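Prandix Glass Tea Set – Owner's Guide

Section 4: Unpacking and laying out

4.1 Before you start
Choose a flat, steady table, set back from any edge where sleeves or bags may catch the handles. Keep the box until every part has been checked. Claims for breakage in transit must show the box, torn or not.

4.2 Laying out
1. Stand the box at the back of the table and open it from the top.
2. Lift out the teapot with both hands under the body. Do not lift it by the knob.
3. Remove the lid and check that the strainer sits straight in the neck. Replace the lid.
4. Set the teapot down with the spout towards the pourer.
5. Lay the bamboo coasters beside the pot in a square, raised rim upwards.
6. Press each glass cup gently into its black holder until it stops. Do not twist.
7. Place one cup on each coaster, handles turned the same way.

Note: A coaster may be left free for a cup in use or for a spoon. The teapot is too wide for the coasters and should stand on a heat mat once filled.

4.3 First wash
1. Take the cups out of their holders.
2. Wash all glass in warm water with a little washing-up liquid. Rinse twice.
3. Wipe the coasters with a damp cloth and dry them at once. Do not soak.

CAUTION: Never pour boiling water into a cold pot. Warm the glass first with hot tap water.

CAUTION: Holders grip less firmly when wet. Dry cup and holder before fitting.

4.4 Spare parts
Cups and holders are sold singly under part number 39. Coasters are part number 9. Orders go through Verbeke; allow 7 working days.

Figure 4: Layout on the table
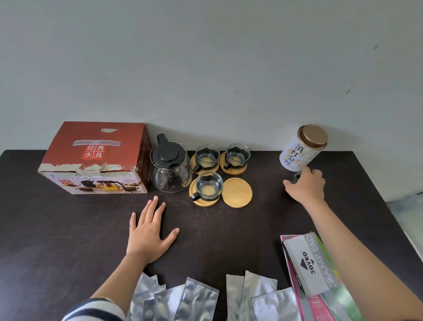 Amber Groen: Step 6 could do with a line on getting the cups back out. Mine were very tight until I ran the holders under warm water for a minute.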